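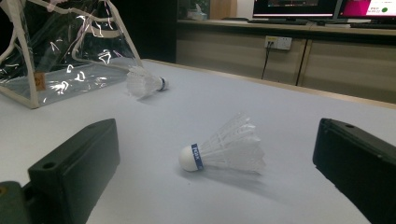
**Figure 6.1** Two shuttlecocks with blue bands, beside a clear bag.

# Chapter 6: The Shuttlecock

Most of us meet badminton in a backyard, with a sagging net and a racket somebody found in the garage, and we hardly give the shuttlecock a thought until it lands on the roof. I'd like you to give it a good long thought now, before we go anywhere near footwork or serving — it is a lovely little thing, and the whole game is built around the way it flies.

A shuttlecock has two main parts. The **base** is the rounded end that meets the strings, and the **skirt** is the wide, open part that catches the air. Toss one up in any direction you please (go ahead, I'll wait!) and it will swing around in flight so that the base leads. 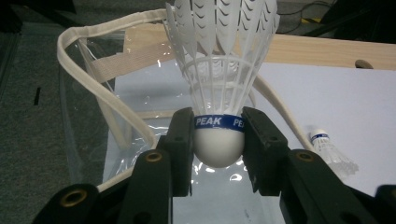 The skirt also slows the shuttlecock down very quickly, so a smash that leaves the racket at a frightening speed can still be returned by a player who is ready for it. My old coach, Nassoro Mugo, used to have us hit 50 clears before we were allowed a single smash, and I grumbled through every one of them.

Keep a shuttlecock and a racket beside you as you read. We start with the grip.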